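My tips for getting a club robot to tidy up a real room, learned the slow way with the Stiltside after-school bunch. We're working up a household chores run for the Treneck meet, and soft packages have been our headache all season!

First tip: go low on anything squishy. Grab a shiny wrapper by its bottom end and let the fingers bunch it up, then lift. We got a much steadier hold that way than by squeezing the fat middle.
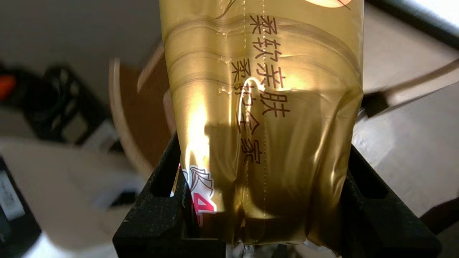 PRINS HALL, July

So, second tip, and this one is for the kitchen folks too (I do it at home now): crinkly gold film throws glare all over the place. Move your lamp before you start fiddling with the camera settings. I spent 30 minutes on the settings. The lamp took me two.

Third, park the arm with the fingers closed before anyone walks past it. Nele Boersma, our youngest driver, wrote CLOSE IT on masking tape and stuck it to her laptop, and now I've got one on mine.
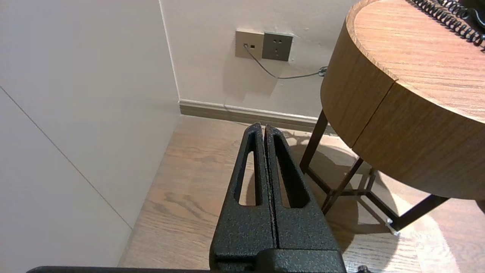
Cords next. Trace every one from the wall to wherever it ends up, and keep your driving path clear of it. Curly ones are the worst, they grab hold of everything! Then check under the furniture for crossbars, and wipe the fingertips with a barely damp rag when you pack up.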